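Manuals Site Guides Parts Contact

Colludville Linen Room > Equipment > Folding Station > Section 4: Setting Up and Running a Shift

4. SETTING UP AND RUNNING A SHIFT

Read this section before your first shift at the folding station, even if you have been to the vendor's training. The training was given on a clean bench with new towels. We sort and fold what comes down the chute at Colludville, and the vendor's Lasotent quick guide does not say much about that.

This section replaces the four laminated cards that used to hang by the sorting tables. Where it disagrees with the quick guide, follow this section and tell the shift lead.

4.1 Before you start

1. Check that the stop button is up and the status light is steady. A blinking light means the last shift ended on a fault. Read the fault log before you clear anything.

2. Walk the station once. Look for hangers, coins, pens and loose buttons on the cushion. The arms do not know a pen from a drawstring.

3. Look at the cables on both arms. They should hang free and not be looped over a chair or trapped under clothing. If one is rubbing, leave the station off and fill out a red tag.

4. Try each gripper from the panel: open, close, open. The two sides do not have the same fingers. The right side has the black angled pair. The left side has the green plastic set. Do not swap them, and do not borrow parts from one side for the other.

CAUTION: Keep hands, sleeves and lanyards off the cushion any time the status light is on. "Paused" on the panel is not the same as stopped. Press the stop button before you reach in, every time.

4.2 Loading

1. Put the unfolded pile at the left end of the cushion, within reach of the left arm. Keep it low. A tall pile slides, and then you have clothes on the floor and a fault to clear.

2. Leave the middle of the cushion clear for the garment being worked.

3. Turn out pockets and pull sleeves through by hand. The quick guide says this is optional. Our experience in August says it is the difference between a fold and a wad.

4. Start with plain items: towels, pillowcases, T-shirts. Bring in shorts and jerseys once the station has gone ten minutes without a fault.

NOTE: Loading is work. It was not counted as work in the proposal, where the station was shown feeding itself. If loading takes you more time than folding the same pile would, write that on the shift sheet. That number is worth having.

4.3 Picking and spreading

The left arm takes hold first. It pinches a piece of the garment, and the right arm is meant to come in for a second hold so the cloth can be spread between them. Most of your attention should go to the moment when only one side has a grip.
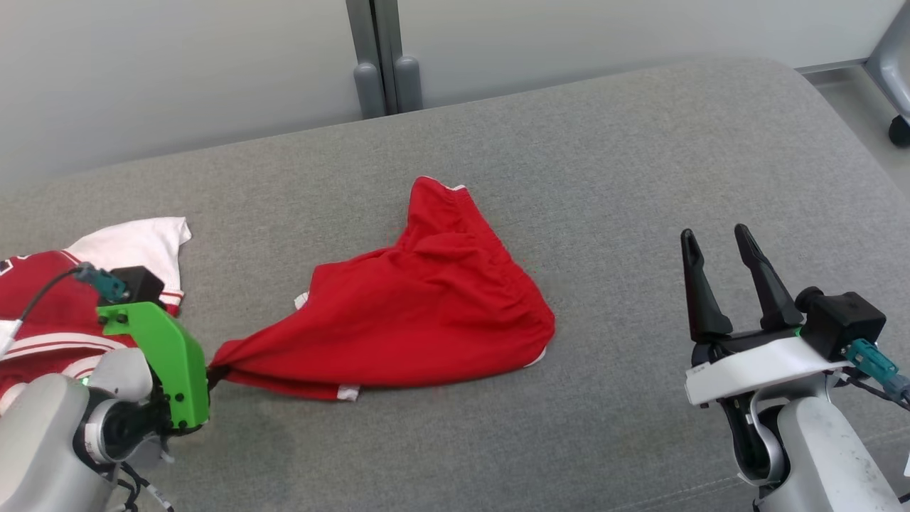

Figure 4-2. Red shorts held at the left end only; right gripper open.

With a garment in this position, do the following.

1. Wait. Give the right arm up to nine seconds to find a second hold. Do not help it along.

2. Look at where the cloth is pinched. A twisted corner seldom spreads flat, whatever the other arm does. The waistband is a better hold, if the station will take it.

3. If the right arm has not closed on anything by then, press Release on the panel. Once the left gripper opens, press the stop button and lay the garment flat by hand.

4. Clear your hands, reset the stop button and press Resume.

5. After two tries on the same garment, take it off and fold it yourself. Put a tick in the "by hand" column.

NOTE: The panel counts a garment as "handled" once either gripper has closed on it. It does not take the garment off the count if you end up folding it. Please keep the by-hand column honest, or the panel figure is the only one anybody upstairs will see.

CAUTION: Never pull a garment out of a closed gripper. You can tear the cloth, and you can shift the fingers enough to spoil the next hour of picks.

4.4 What one shift should look like

The contract with Mok gives a target of 200 garments a shift. We have left it out of the station checklist on purpose. You are not being measured against it, and you should not skip the checks in 4.1 to get closer to it. A person at the next table is not being measured against it either.

The change in your job is mostly this: less folding, more watching, more sorting out of half-done pieces. Some people on the crew like it better. Others find that standing and watching is harder on the back and a good deal duller. Both have been written up and passed along. Until there is an answer:

- Trade places with the hand-folding tables every hour. Do not stay at the station for a full shift, even if you offer to.
- One operator, one station. The plan to have one person watch two stations is on hold, and you may say no if you are asked.
- Breaks stay as they were. Stop the station when you go. It does not run unattended, including at lunch.

4.5 Ending the shift

1. Let the current garment finish, or release it as in 4.3.

2. Press Park. Wait for both arms to come to rest before you press the stop button.

3. Take everything off the cushion, including the unfolded pile, and brush off the lint.

4. Copy the panel count and your by-hand count onto the shift sheet, side by side. Do not subtract one from the other.

5. Leave the sheet in the tray by the door. The Sukthorpe site keeps the same sheet, and the two sets are read together at the end of each month.

For faults that will not clear, go to Section 5.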